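Colell Adds 23 Wood-Look Finishes to Its Surface Line, Opens Urnham Sample Room

URNHAM, Sunday, September 29, 2019 – Colell, a supplier of tabletops and worktops to furniture makers and kitchen fitters, has added 23 wood-look finishes to its standard surface line and opened a sample room at its Urnham warehouse.

The new finishes are sold under the Hustus name. They range from pale, banded tans to deep reddish browns and can be ordered in the same sizes and thicknesses as the company's existing plain colors. With the additions, the full Colell catalog now lists 216 surfaces.

Trade customers had been asking for lighter wood tones for several seasons, according to Nazmiye Tatlı, head of product at Colell. Most of the company's earlier wood finishes were dark, and fitters working on small kitchens and rental apartments often had to go elsewhere for a paler top.

"We were losing the second half of the order," Tatlı said. "A customer would buy the cabinet panels from us and then get the worktop from someone else. We wanted them to be able to do the whole room from one price list."

Work on the line began with a review of returned samples, which the company keeps on file with the customer's comments. The product team used those comments to settle the spacing of the plank pattern and the amount of contrast between the light and dark bands. Several early versions were dropped after fitters said the pattern repeated too often on long runs.

All Hustus finishes are offered with square or rounded edges. Matching edge strip is sold by the roll and is kept in stock for every finish. Orders for stocked sizes placed before noon leave the warehouse the next working day. Cut-to-size orders take four working days.

The sample room takes up part of the ground floor at the Urnham site and is open to trade customers by appointment. Full-size tops are laid out on trestles so that visitors can compare them next to cabinet doors, flooring and paint cards they bring with them. Small samples can be taken away at no charge.

İlker Yazıcı, who manages the Urnham site, said the room was fitted out in August and had already been used by a few local firms before the opening.

"People want to put two or three tops side by side and walk around them," Yazıcı said. "It's hard to do that with a sample the size of a playing card. A banded pattern looks very different when you see a large piece of it."

Customers who cannot travel to Urnham can order a sample box through any Colell sales office. The company has also added the finishes to its online catalog, where each one can be viewed next to other surfaces in the line.

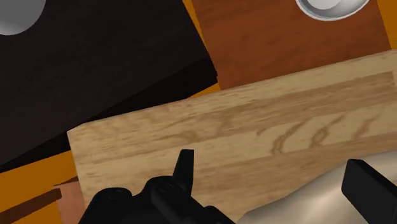

Computer rendering: a light tan, banded wood surface with reddish-brown wood and near-black surfaces behind it.

The first large order for the new line comes from Gezer, a maker of desks and classroom tables, which will use two of the pale finishes on its next range. The order covers 4000 tops, with deliveries split over the school year.

Prices for the Hustus finishes match those of Colell's current wood-look surfaces. Existing trade discounts apply. Customers with open quotes may switch to a Hustus finish of the same thickness without a new quote, provided the order has not yet been cut.

None of the plain colors will be dropped from the catalog this year, the company said. Two older dark wood finishes will be sold while stock lasts, and matching edge strip for both will remain available to customers who need to repair or extend earlier work.

About Colell
Colell supplies tabletops, worktops, panels and edge strip to furniture makers, kitchen fitters and shopfitters. The company sells to trade customers only. Its main warehouse and cutting shop are in Urnham.

Sample room appointments and sample boxes: contact the Urnham site office or your Colell sales office.

Press inquiries: Nazmiye Tatlı, Head of Product, Colell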